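gripper drops things right after closing, left side only?

mekdale_16
Third time this week my left gripper lost its hold mid-lift. Log says error 759, which the Fikport manual lists as "other." Great, thanks!
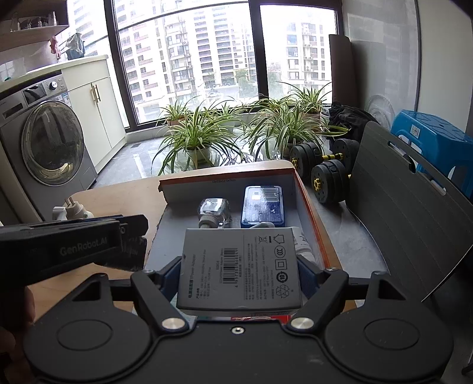 I already swapped the cable and reran calibration, and it still lets go a second or two after closing.

anoukwuyts
Check the pivot screw before you touch any software. Mine backed out at 3,976 cycles and did exactly this.
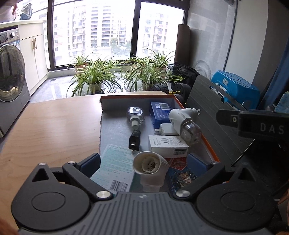
Two minutes with a hex key and I was back at it (I use threadlocker now).

gallardo
Disagree, sounds like worn pads to me. Dritent says swap at 300 hours.

mekdale_16
Pads are new! I did tighten the screw tonight and it's better, not fixed. 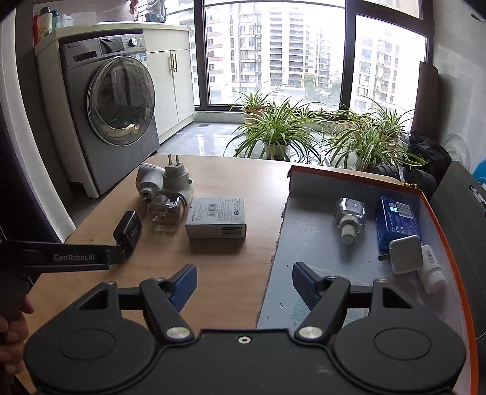 Slippery stuff is still my worst case. Chargers are okay, but a glass perfume bottle lying on its side scares me, so that's staying on the table till I trust the left jaw again.

gallardo
Still saying pads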